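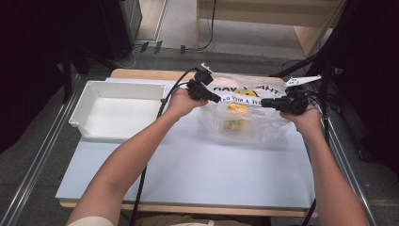
Pliltari bag unpacking set, README

Short version: groceries come out of thin plastic shopping bags and go into a tray. Sessions recorded at a table, one bag at a time. This file covers what's in the folders, how the table gets set up and what to watch out for. Written fast, will clean up later. Questions to Jhair Giraldo.

What's in it

280 sessions total. One session = one bag, start to finish.
Bags are the light see-through kind you get at the checkout. Most have printing on them (THANK YOU, HAVE A NICE DAY, the smiley). A few plain ones from the Drastano batch.
Items are kitchen and grocery stuff. Plastic fruit and vegetables, small boxes, a few soft packs. Nothing made of glass, nothing that leaks.
Tray is plain white plastic, shallow. Same type throughout.

Folders

sessions/ the recordings, one folder each
items/ item list with short names, weights in grams
bags/ bag types, condition notes
notes/ whatever got written down during the day, not edited
skip.txt sessions to leave out, read this first

Session folders are named by table, then bag type, then a running number. Agudelo is the pale tabletop with the light wood edging. Dostska is the darker one, only used in October. Don't mix up the two, the running numbers start over for each.

Table setup

Wipe the top. Crumbs and bits of old label show up badly on the pale board.
Tray goes toward the far left corner. Slight angle is fine, no need to square it up.
Bag goes right of the tray, toward the far edge. Lay it down, handles loose, don't tie them.
Print can face any way. Upside down is fine, we quit fixing that early on.
Nothing else on the board that could be mistaken for an item. Pens, tape, coffee, all off.
Cables should have enough slack to reach the bag without dragging it. If one catches on the table edge, stop and redo.

Unpacking

Open the mouth of the bag before reaching in. Both sides if it's crumpled shut, which it mostly is.
Take items out one at a time. Put them down in the tray, don't drop them.
Item stuck in a fold: tug the bag, not the item. If it rips, keep going and write "rip" in the notes.
Order doesn't matter. Closest item first is what most people end up doing.
Done when the bag is empty and everything is in the tray. The bag itself stays on the table.

Labels

Each session has a label file with these fields:
bag_type
print_side (up, down, hidden, unsure)
items_in
items_out
rip (yes/no)
remarks

items_in and items_out should match. Where they don't, an item was left in the bag or rolled off, see remarks. Use unsure for print_side if the bag is too scrunched to tell, please don't guess.

Known problems

Roughly 100 of the early sessions have no weights for the items. Not going back for those.
"lemon" and "yellow pepper" were swapped in the item list for a while. Fixed in the list, not in the old notes.
Bags get reused until they're too torn to stand up to another round, so condition varies a lot. A new bag is stiff and slides around. An old one is limp and clings to whatever is in it.
Glare on the clear plastic makes small items hard to see late in the afternoon. Blinds help some.
3 sessions have the tray on the wrong side. Left them in, they're marked in remarks.
Spelling in notes/ is all over the place, search for "wrinkeld" as well as "wrinkled".

Restocking

Keep at least 5 spare bags of each type in the drawer under Agudelo. Store them flat, not balled up. Torn ones go in the film recycling, not the regular bin.

To do

Weights for the soft packs
Paper bags, maybe, need to find some with handles
Merge the two item lists
Second tray size, ask Jhair before ordering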